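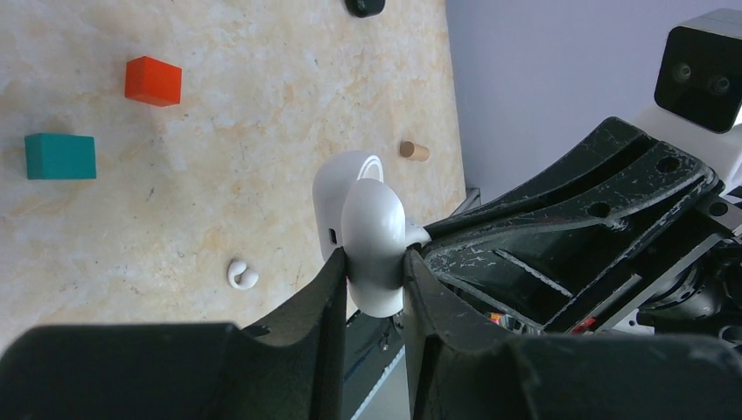
Earbuds and the new side table, where do you lot keep them?

Posted by tamsin_k
We finally swapped the old pine side table for one with a marble-look top, and within a day it had turned into the dumping ground for everything small. The white earbuds and their case are the real problem. On that cream and beige pattern a white thing just disappears unless you're looking straight at it, while the kids' orange-red cube and the teal block can be spotted from the hallway. The little wooden dowel is nearly as bad as the earbuds, being light brown on a top with tan veins in it, and it sits close enough to the edge to go over. I'd like one spot for the earbuds that isn't my coat pocket. Tray? Bowl? Hook on the wall? The wall is a pale lavender-grey and I'd sooner not drill it, but I will if that's the answer.

Reply from gravelroad
Bowl. Anything with a lip. We had a flat slate thing for a year and it all slid off whenever somebody bumped the table.

Reply from Agnese Priedītis
I'd go for a dark tray over a bowl. In a bowl the case ends up under the keys and gets scratched. Mine is a Fornero, the small one, charcoal felt lining, and white stands out on it straight away. Cost more than I wanted to pay. The felt does collect crumbs.

Reply from gravelroad
You can put the keys somewhere else.

Reply from Agnese Priedītis
You can, but my husband won't.

Reply from mossy_8
Don't put them on the table at all if there are kids using it for blocks. We lost a left bud for most of July that way and found it in the toy tub when we moved house. Top drawer, small box, lid on. The blocks get the table and the grown-ups get the drawer.

Reply from tamsin_k
No drawer on this one, unfortunately. It's the Urnham, just legs and a top. The version with the drawer was another 90 dollars and I said we'd never use it.

Reply from dunnart
Is the top real stone or printed? If it's printed, go easy with anything metal or unglazed on the bottom. I had a pottery dish on ours and it left a grey ring that I never got off. Stick felt dots under whatever you buy.

Reply from tamsin_k
Printed, I'm pretty sure. It weighs nothing. Thanks, will get dots.

Reply from Prarkdale_Pete
I'll disagree with the tray people. A tray is an invitation. Ours started with one pair of earbuds and now it has batteries, a tyre gauge and two dead pens in it. Put the case on the charger beside the bed every night and leave the table clear. The blocks want a tub with a lid too, or you'll be treading on them.

Reply from mossy_8
That only works if you use them once a day. I'm in and out with mine from 7 am.

Reply from dunnart
A coloured cover for the case is worth a look as well. Mine is a bright green silicone one by Navickas with a loop on it. Doesn't help with a loose bud, but you stop losing the case.

Reply from tamsin_k
Going with a small dark tray and a coloured cover, and the blocks are moving to a tub under the window. Pete, I'll let you know when the first dead pen turns up.

Reply from Prarkdale_Pete
Give it a fortnight.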